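Speaker notes — "The Snack Shelf Will Not Save You"
Yeshi Mersha
Rillbridge small shops evening, upstairs room, 20 minutes plus questions

Opening (2 min)

Wait for the chairs to stop scraping. Don't start on the joke about the parking. The parking people are in the room.

Hello, I'm Yeshi, I run Enden, the shop on the corner by the bus loop with the green door that sticks. Some of you have had a fight with that door. We sell coffee beans, cards, lamp parts and, for the last while, snacks. I was asked to talk about "unlocking the value of the counter zone." I've changed the title.

What I want to talk about is a shelf. A small clear one that sits beside the till and holds chocolate bars. I've spent more of my adult life thinking about this shelf than about my superannuation, and I'm hoping that by sharing I can get some of the time back.

(Pause. If no laugh, carry on as if none was expected.)

Why we bothered

When I took over the shop, the snacks lived in a basket. You know the basket. It's brown, it came with a hamper in it, and everything in it sinks. The bars go to the bottom, the mints get under the bars, and by May there's a layer down there best left to a museum.

People don't dig. Kids dig. Adults look at a basket, see one corner of a wrapper, and decide they weren't hungry. I watched a grown man lift two packets with one finger, like he was checking under a log for spiders, and put them back down.

So the basket went. I'd love to say there was a plan after that. I bought a wire stand from a closing-down sale and the bars fell through it. Small ones straight away, bigger ones when a truck went past.

Then Gebru next door, which is the shoe repair place, got rid of a set of glass shelves, and I had those for a winter. Very handsome. Every fingerprint in Rillbridge was on them. I was cleaning them more than I was selling from them.

What clear plastic gets right

(Slow down here, this is the part they came for, or at least the part they'll write down.)

Clear stepped racks are ugly in the catalogue and good on the counter. The steps mean the back row isn't hiding behind the front row. The dividers mean a bar that's put back by a customer who has had second thoughts stays in its own compartment and doesn't go visiting.

You can see straight through it, so you know what's run out from where you're standing. With the basket I found out we were out of something when a customer told me, usually one with time to talk about it.

And it's light. You can turn it. Please do turn it. Ours sat square to the edge of the counter for months, facing me, so I had the best view of the chocolate in the building and you could see the result on the books and also on me.

Set it on an angle, so that people walking up see the faces and people at the till can still reach. I moved ours one afternoon and felt like I'd invented something. My sister said, "You turned the shelf." Yes. I did turn the shelf.

What it gets wrong

Glare. Put one under a bright light and half your stock disappears behind a white stripe. Before you stick it down, walk around to the customer's side and bend your knees a bit. Not everyone is as tall as you are.

Wrappers slide. A bar in a shiny wrapper on a shiny shelf will end up however it likes. You'll straighten it. It'll go crooked. Decide early how much you care. I used to straighten them every time I went past, and now I do it once when we open and once when I'm on the phone to the bank.

Scratches. Don't use the rough side of the sponge. I can't put it more plainly than that and I still had to learn it on the first rack.

The picture (put it up now, leave it up)

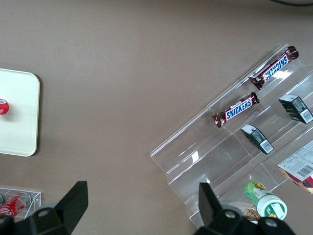 Two Snickers on the stepped rack, set diagonally. Clear box and white tray at the far side.

Give them a second to look. Someone will say they're hungry. Let them.

Points to make while it's up:

The lower bar does the job. You can read SNICKERS without tilting your head. The upper one has its name upside down, and I want you to look at the two of them and ask which you'd pick up. If you're honest you'd pick up either, because it's a Snickers. But with a brand people don't know yet, upside down is as good as not there.

The small dark boxes next to the bars, black and green. Both of them are showing their barcodes. I have a whole speech about this. A barcode is the least tempting part of any packet ever made, and somehow it's the side that ends up on show. Turn it round. Your scanner will cope.

Then the drink. The red Coke can is lying on its side in the clear box. I've had arguments about lying cans down. Flustow, who do our shelving and have opinions, say stand everything up. I say a can on its side in a box shows you the script and fills a low space that was doing nothing. It also rolls when you take out the one next to it, and Flustow can have that point.

Last one, and this is the thing I'd most like you to take home: the bare brown table in the middle. Leave some. People need a spot to put their keys, their bag, the bunch of flowers they bought before they came to see you. If they've got nowhere to put things down they've got no hands, and people with no hands don't buy chocolate.

(If running late, skip the next bit and go to numbers.)

On trays

I like a plain tray next to a rack. White or cream, nothing printed on it. It gives the odd shapes somewhere to live. The danger is that a tray is a basket that has been to finishing school. Put a few things in it and it looks chosen. Put in a few more and there's a pen, a rubber band and somebody's loyalty card from another shop.

Numbers (they like a number, keep it short)

When I had the basket, 500 bars would last me a good long stretch and I'd end up eating the stragglers. First full count after the rack went in, same length of time, 470 of them had gone over the counter and been paid for. I can't tell you it was all the shelf. We also fixed the door, a bit. But the basket had every chance and never came close.

The other thirty: some went out of date, some went to the school fete, and I'm not taking questions on the remainder.

Things people ask

Do they get nicked more when they're on show? Not that I've noticed. The basket was easier to rob. It had depth.

What about chips? Chips are mostly air and won't go on a step. Hang them up.

Should prices go on the shelf or on the item? Shelf, on the front lip, big. I once priced by sticker and spent an evening peeling them off when the supplier put things up.

Can I borrow your rack? No. Ask Flustow, and tell them I said the can stays lying down.

Finish

Thank them for the room and the tea. Mention that we close at 5 and that the door needs a shove with the shoulder, low down, left side. Take the sample bars home again if there are any left on the table by then.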